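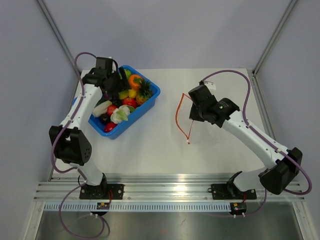 Ticket: Client intake forms blank after submission
Product: Firkport Booking, desk version
Customer: Després Acupuncture and Massage
Opened by: Jericho Talavera
Assigned to: Hendrik Kekana
Opened: Jan 14, 2025
Status: Resolved

Jericho Talavera
New clients fill in the health history form from the link in their confirmation email. They get the thank-you page, but when the acupuncturist opens the form before the session, the answers are blank. Name, phone and appointment type are there. Everything under "Current complaints" and "Medications" is missing. Existing clients who update their form are fine. We count 33 blank forms so far. We need this fixed because we can't needle anyone without knowing if they take blood thinners, and right now the front desk is asking everything again on paper.

Hendrik Kekana
Thanks for the details. Please tell me which form template you use, if it was edited recently, and if the blank forms came from phones, computers or both. Please don't delete any of the blank ones.

Jericho Talavera
Template is "New Client Long." One of our massage therapists added a question about cupping and a consent box for moxa before the holiday break. Blank ones came from both phones and computers. Nothing deleted.

Hendrik Kekana
I copied your template to a test account and sent myself the form. With short answers it saved normally. Can you ask a client whose form came up blank if they wrote a lot in any of the boxes?

Jericho Talavera
Asked two. Both said they wrote a few lines, nothing long. One has had migraines for years and put down her other treatments, but she says it was a short paragraph.

Hendrik Kekana
Found part of it. The long answer boxes should accept 3,000 characters. In your edited template the limit on "Current complaints" is set to 100. When an answer goes over the limit, the page should show a warning and stay open. It went on to the thank-you page and dropped the whole section.

I think the limit was copied over from the cupping question, which was made by duplicating a short text field. Please try this:

Open Forms, then New Client Long, then Edit.
Select "Current complaints" and open Field Settings.
Change Maximum Length to 3,000.
Do the same for "Medications."
Save, then press Publish. Saving alone does not update the link in the emails.

Jericho Talavera
Did all of that. Sent a test to my own email with a long answer in both boxes. Still blank.

Hendrik Kekana
Was the test sent from an appointment booked before the change or after?

Jericho Talavera
Before. I used an old test booking.

Hendrik Kekana
Older bookings keep the form version they were made with. Open Appointments, select the upcoming ones, and choose Resend Forms with the box "Use current version" checked. Then test again with a new booking.

Jericho Talavera
New booking works, both sections show up. Resent forms to everyone on the schedule and the first replies have full answers. Can the blank ones be recovered?

Hendrik Kekana
No. The dropped answers never reached the server. Those clients will have to fill in the form again. I have reported the missing warning to the developers as a separate bug.

Jericho Talavera
OK. We'll go by the paper copies for those and type them in. You can close this.

Closed by Hendrik Kekana. Cause: field length limit in edited template.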